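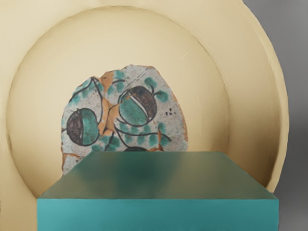 Glazed pottery fragment in a cream dish

To: Utville Film List
Subject: Re: Jernemow - subtitles out of step on the Garrido copy
Date: 26 August 2024

On the subtitle fault reported for the Garrido screening:

> We showed Jernemow in the small room at the Garrido. Picture and
> sound were fine throughout. The English subtitles were right for
> the first part of the film and then started coming up early. By the
> interview with the two drummers they were a full line ahead of the
> speech, and they stayed that way to the end. The projectionist
> restarted the player after the show and ran the last reel again,
> with the same result. Is it our player, or is it the copy? We have
> a second screening booked and would like to know whether to ask for
> a new drive. The label on ours says version 2.

It is the copy. I have the same version on a drive from Jostimell and have now been through it from start to finish with the subtitle file open beside it.

The film is supplied in reels, each with its own picture, sound and subtitle file. Reels 1 and 2 are correct. Reel 3 is correct up to 19 minutes in, where there is a cut to the rehearsal room. From that point every subtitle appears 56 frames too soon. At 24 frames a second that is two and a third seconds, long enough for a short line to have come and gone before the speaker opens his mouth. Reel 4 carries the same error from its first subtitle.

The likely cause is a late change to the edit. Version 1, which went to the festivals in April, has a shorter shot of the street before the rehearsal room. I compared the two and the shot in version 2 is longer by exactly 56 frames. The subtitles appear to have been timed against version 1 and not moved when the shot was extended. Sound was remade with the picture, so it stays in step.

Restarting the player will not help. Nor will the subtitle delay setting, if your player has one, as it applies to the whole film and would put reels 1 and 2 out by the same amount in the other direction. I tried changing it by hand at the cut. The player I use drops to black for a moment when the setting is altered, and the audience would see that.

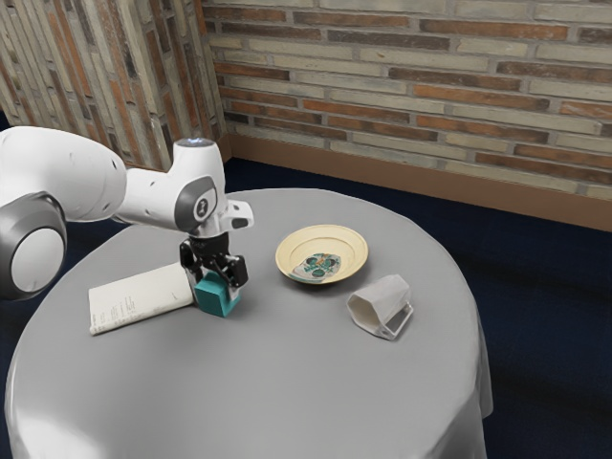

Robot arm with a teal block in its gripper, over a round table

There are two ways round it.

1. Ask Jostimell for version 3. I wrote to them with the timings and they say a corrected set of subtitle files will be issued for reels 3 and 4 only. It loads on top of version 2, so you must keep version 2 on the server. If you delete it first, the new files will load without complaint and then refuse to play. Allow for a new key as well; the present one does not cover the supplement.

2. If the supplement does not reach you in time, use the disc. The subtitles on it are in step all the way through, including the long passage in dialect in reel 4. The drawbacks are a stereo track in place of the surround mix and a softer picture. On a screen the size of the one in the small room I would accept both.

Some smaller points for anyone else who has booked it:

The subtitles in version 2 are white with no edge. They are hard to read over the concert footage in reel 2, most of which was shot against a bright backdrop. I have asked for a thin dark edge in version 3 and have had no reply on that.

Song lyrics are subtitled in italics up to the end of reel 2 and in plain type afterwards. This is the same in version 1.

The level of the archive radio recordings in reel 1 is low. Leave the fader where it is. The live set that follows is much louder and comes in on a straight cut.

Subtitle 27 in reel 3 has a misspelt place name. Subtitle 32 in the same reel is on screen for less than a second and cannot be read in full, even where the timing is right.

Would the Garrido please confirm which server software they are on before the supplement is sent? Older releases ignore supplements and play the original files with no warning. The release is shown on the start-up screen and under the system menu.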